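I got to the Drelstead building with wet shoes and no lunch, which is how I seem to arrive at most of these things. I'd been promised a talk about shelves. I know! But I have been writing about shared workspaces for this site for a while now, and the messages I get are hardly ever about rent or wifi. They're about where to put stuff. So when somebody wrote in to say that the people at Drelstead had finally sorted out their big room and would be happy to chat about it, I said yes before I'd read to the end.

My host runs the room day to day and asked me to leave names out of it, "because my mother reads everything and she's seen my kitchen." Fair enough. We talked standing up for most of an hour, and then sitting on the stairs with coffee when my feet gave out.

I asked how it used to be.

"Boxes," she said. "Boxes on the floor, boxes under tables, a box on a chair that stayed so long people said good morning to it. You'd put a charger down in February and you'd meet it again in the summer. Everyone had a system and all the systems were in somebody's head."

The change began with a rule she borrowed from a friend's pottery studio, that anything in use during the week has to live somewhere you can see it from where you're working. No lids, no doors. She admits she hated the idea at first. She grew up in a house of cupboards, and to her an open shelf meant company was going to judge you.

"I wanted cabinets. I had the Brimex catalog open on my desk with little sticky flags in it, I'd picked a color and everything. And then I thought about who was going to open those doors and put things back, and I knew it would be me, every night, forever."

So, open metal shelving it was. White, tall, with those perforated uprights that let you move a level up or down when your needs change (or when you've guessed wrong, which she says she did). She ordered 2 units to begin with, lived with them for a bit, and then went back for more. She is very firm on this point and made me write it down: don't buy the whole lot on day one.

I wanted to know what goes where, because this is the part I always get wrong at home. My own heavy things are up high and my batteries are in a vase.

"Light stuff and bottles up top," she said. "The middle is for what you grab all day long. The bottom is for straps and bags and the soft stuff you can shove. If it tangles, it goes low, where at least the tangle can't fall on you."

And does it stay like that? She laughed for quite a long time.

"It stays like that in the sense that the right mess is on the right shelf. I'll take it. I used to walk in and see one big mess, and now I see a few small ones with addresses." 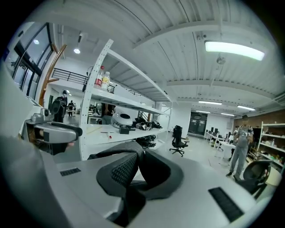 One of the regulars, passing with a mug, thought the middle level should be kept for cables only, and said so at some length: the small things always end up sitting in front of them, a marker or a little box, and then you reach for one thing and knock down the other. My host heard all this out, nodding, and told me afterward that they've been having the same friendly argument since the shelves went up. Her answer is that people put a marker down where their hand happens to be, and their hand is at the middle shelf. You can fight that or you can buy more markers.

We got on to bottles, and I'll spare you most of it, but she has opinions. Drinks are allowed on the top level and nowhere else. She'd tried banning them from the shelves completely and it lasted 5 days. What happened was that the bottles went on the floor by the uprights and got kicked. With one place where they're allowed, people do use it, and at closing she can clear the whole lot in a single sweep of the arm.

Then I asked the coat question. I always ask the coat question, and it's amazing how many lovely workspaces have nowhere to hang a coat! Here there's a curved wooden stand by the glass wall, with arms that arch out in a way I found very charming and my host finds slightly annoying.

"It's beautiful and it takes up more room than you'd think," she said. "It came from Onishi, the secondhand place, and I carried it back on the bus with one of its arms out the whole way like it was hailing a cab. But it softens things. There's so much metal and glass in here. You want one brown thing that looks like a tree."

I'd agree with her there. The ceiling is white corrugated metal with big white beams across it, there's a black railing running along the mezzanine, and the glass wall has dark frames, so your eye is glad of a bit of wood. I asked whether she'd ever want to hide that ceiling and she looked at me as if I'd suggested wallpapering a horse. It bounces the light, she said, and on a gray afternoon it's the best thing they've got. The sound is another matter. She's been getting prices on fabric panels from a firm called Mamance and hasn't made up her mind, mostly on account of the prices.

The evening routine is the bit I've since stolen. It's called the ten and ten: 10 minutes for your own table, then 10 for whichever shelf is nearest to you, whether or not any of it is yours. There's no chart and she won't have one.

"The second part is where it works," she told me. "People are embarrassed by their own mess but they're quite cheerful about somebody else's. They go, oh, look at all these straps, and off they go."

Straps were a sore point, by the way. They've tried hooks, bins and a sort of long sock that I didn't fully understand. Current thinking is to roll each one and put a rubber band around it, and she says that holds up fine until somebody is in a hurry. Bins are coming back for another try next month, shallow ones this time, so that you can see to the bottom without digging.

Before I left I asked what she'd do with more money. I was expecting the cabinets. She thought about it, finished her coffee and said wheels. Wheels on every unit, with good brakes, so that when a big group comes in she could push all the shelving to one side and have the floor back.

"And a second coat stand," she said, when I was already halfway into my coat. "A straight one."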